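17 October 2018

Opened up the old Weseck tower this morning, the one that has sat under the long bench since August with a sticky note on it saying only "Jastgate?" in handwriting none of us will own up to. I wanted a proper look at the board before we order anything for it, and I must say it's a nicer machine inside than I remembered (and a good deal heavier to lift!).
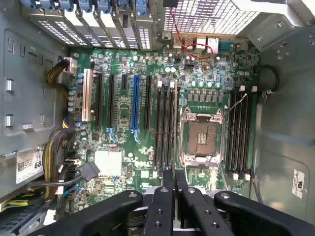
Board in the tower: CPU socket open, memory slots empty.

Mind those gold contacts in the socket, please. I've asked for a socket cover from the Ullitz parts drawer, and until it turns up the side panel goes back on at lunch and at night. The blue clips along the expansion covers are a pleasure, no screwdriver wanted, so the blue slot is where I'd like to try the Marquez card first.
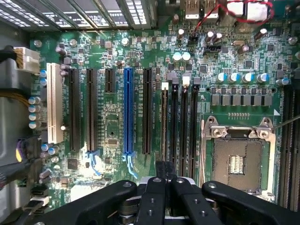

Slot side, with the yellow and black power leads plugged in at left.

There's also that looped red wire near the USB ports. I haven't traced it in the manual yet (359 pages, and I'm only on 86), so leave it just as it is for now. Memory next, once I've found which sticks the board will take. Budget is $60, so used ones it is.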